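Suture Skills, Handout 4: Interrupted Stitches on the Practice Pad
Notes by Emlyn Griffiths, for the 11/25/21 session

Reading before class: the Watkins chapter on knots. Read it with a pencil. The diagrams are good and the claims in the text are shaky.

1. What the pad teaches

A pad gives you a flat surface, a line to close, and no bleeding. That is fine for learning needle angle, spacing and knot tying. I am less sure it teaches tension. Skin swells after you close it and a pad doesn't, so a stitch that looks snug on Thursday tells you very little about how it would look two days later.

The Juvley leaflet says 16 hours of pad practice makes a student "ready." Ready for what? I have asked and got no answer I would repeat to you.

2. Interrupted stitches

Each stitch is tied and cut by itself. If one fails, the others may hold. The price is time and a lot of knots, and every knot is a fresh chance to do it badly.

Look at these points when you judge a row, your own included:
Is the spacing even, or only even where you were paying attention?
Do the knots sit to one side of the line, or on top of it?
Are the tails long enough to grab later? 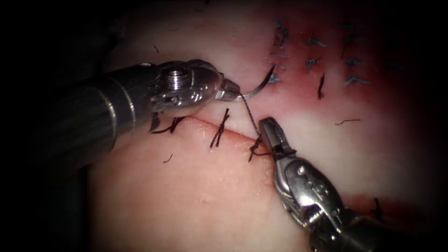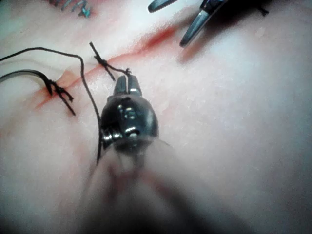
Fig. 2. Black suture on a pink practice pad, with knots tied along a red-marked incision line.

Students tend to admire the knots first. Look at the line between them — that is where a wound gapes, and a tidy knot won't tell you whether the edges met. Red marking on a pad can also fool the eye, so don't read a stain as a gap or the other way around.

3. A word on scoring

Gilmar Furtado's checklist is in the back of the binder. Use it, but know that two graders can score the same row differently, and we saw this in February. I would not trust a single total. Write down what you saw next to each item.

4. For next time

Tie one row on your own pad and bring it uncut from the backing. Grade it before you come in, then swap with a partner and compare. We meet in room 415. Bring the marked checklist too.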